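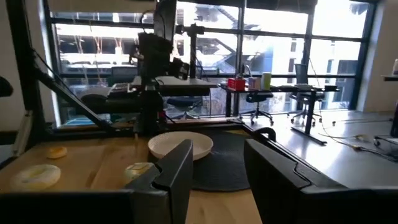 Setting a Small Table for Pretend Tea

Use toy food and real dishes if you have them. A low table works best for kids under five, but any clear tabletop will do. Allow 12 minutes the first time.

What you need

A round woven mat
A shallow bowl with a wide rim
An oval plate
Toy donuts and other small round pieces
A small potted plant, real or artificial

Step 1. Put the mat down first and set the bowl on top of it. Leave a hand's width between the mat and the edge of the table.

Step 2. Keep the toy food on the bare wood beside the mat – it should be within reach of whoever is serving.

Step 3. Set out the oval plate with nothing on it. The plant goes toward the back of the table, and the food stays in front until it is served.

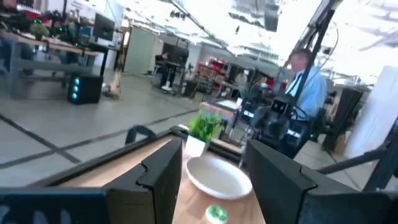 Step 4. Let each child move 3 pieces, one at a time, to the plate or the bowl.

Step 5. To clear up, put the food away first, then the dishes. Shake out the mat and store it flat – rolled mats curl at the rim.

Sadao Katayama
2021-07-30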